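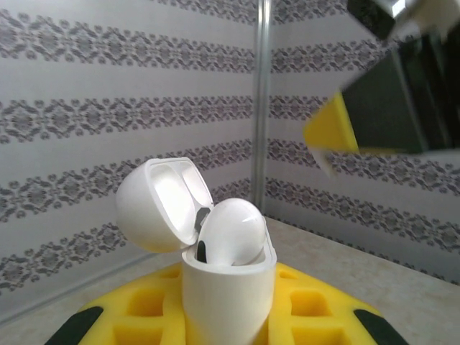 One earbud in, lid up.

So I have finally been to see the Murnby Players do their big June musical, and I've had the closing number stuck in my head ever since. I sang it in the car, I sang it in the chemist's, I sang it at the dog.

If you're not from round here, Murnby has put on a show in the old Mechanics' Hall most winters for as long as I've lived in the district, and I've managed to miss nearly all of them. There was always something on. This year my neighbour's daughter was in the chorus and I'd been hearing her practise scales through the fence since autumn, so I felt I'd earned a ticket.

The show was The Lamplighter's Daughter, which I'd never heard of, and that's fair enough as it was written locally. Concetta Negri did the words and the music and then directed the thing as well, which seems like a lot to take on when you also teach Year 4 all week. It's set in a made-up port town where the gas lamps are being swapped for electric ones and the lamplighter is about to be out of a job. His daughter has fallen for the bloke from the electricity company. You can see where it's going, but there's a very good storm before it gets there.

I went to the Saturday matinee (2 o'clock, doors half an hour before) and the queue was already past the bakery. I ended up in row G beside a couple who'd driven over from Rakbridge with a thermos and a cushion each. Take a cushion. I can't stress this enough. Those seats were not built for anyone with a tailbone.

There were 24 in the cast, and I think every one of them was on stage for the fish market song, which was chaos in the best way. Kids running under the trestles, a woman with a basket on her hip belting out a harmony line, a little fella of maybe six who'd forgotten he was meant to be haggling and just waved at his nan for a whole verse. She waved back! The lamplighter had a lovely gravelly voice and did his big solo sitting on an upturned crate with only a piano under him. I'm not much of a crier, but I had a good look at the ceiling during that one.

Things I wasn't so keen on: the second half opens with a long scene in the town council that could lose ten minutes and be all the better for it. And the band was down on the floor in front of the stage on the left, so from where I sat the trumpet won most of the arguments. My neighbour was on the other side and said she could hear every word, so if you get a choice, go right.

The set was gorgeous, though. They'd built a whole row of lamp posts that lit up one after another along the back wall, and the hall went dead quiet when it happened. According to the program the timber came from Mateos, the hardware place out on the highway, and the painted harbour took some 60 hours.

At interval there was a supper table with lamingtons, egg sandwiches and a slice I'd never come across, sort of lemon with a crumbly bottom. I had two bits and would have had a third but the bell went. If you made that slice, please get in touch.

Tickets were 19 dollars, and I've paid far more to sit further back and enjoy myself less. They're taking the whole show over to the theatre at Bostamard next month for one more weekend, and I'm sorely tempted to go again, this time with my sister, who likes a storm.

Chorus girl was terrific, by the way. Third from the left in the finale, blue shawl. She's back at the scales already. I heard her this morning while I was hanging out the washing, and I joined in on the low bit.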